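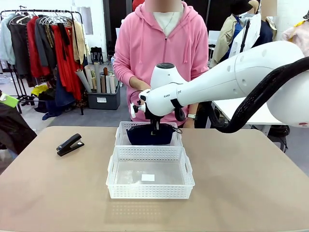
Uchenna Ogunleye wrote to me that her ink drawings became wavy after one winter under the bed, and she asked if it is possible to make them flat again. Usually yes, if the paper is not painted thickly. These are the tips I use for works on paper in a small home studio.

1. Flatten slowly
Put the drawing between two sheets of clean blotting paper, then under a board with books on top. Leave it for all of January if you must. Do not iron it. I tried this once on a print from my Tamiru series and the ink became shiny in one corner.

2. Choose the paper between the sheets
Glassine is good for ink and pencil. For soft pastel it is also good, but do not slide it, only lift. I buy a pack of 50 sheets from Lanico and cut them in half.

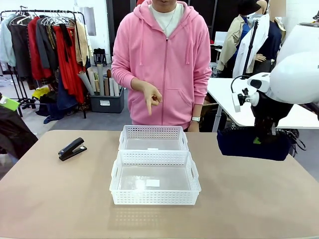

3. Sign in pencil
Write your name and the title on the back, near the lower edge, with a soft pencil. Ballpoint pen presses through the paper, and felt pen can come through after some years.

4. Weight of paper
For wet ink I take 300 gram paper. Thinner paper needs to be taped on all four sides before you begin, and you must wait until the morning before you remove the tape.

5. Keep a list
My list is a simple notebook with number, title, size and the place where the work is now. Number 123 was in a group show at Undance and I could find it again only with this notebook.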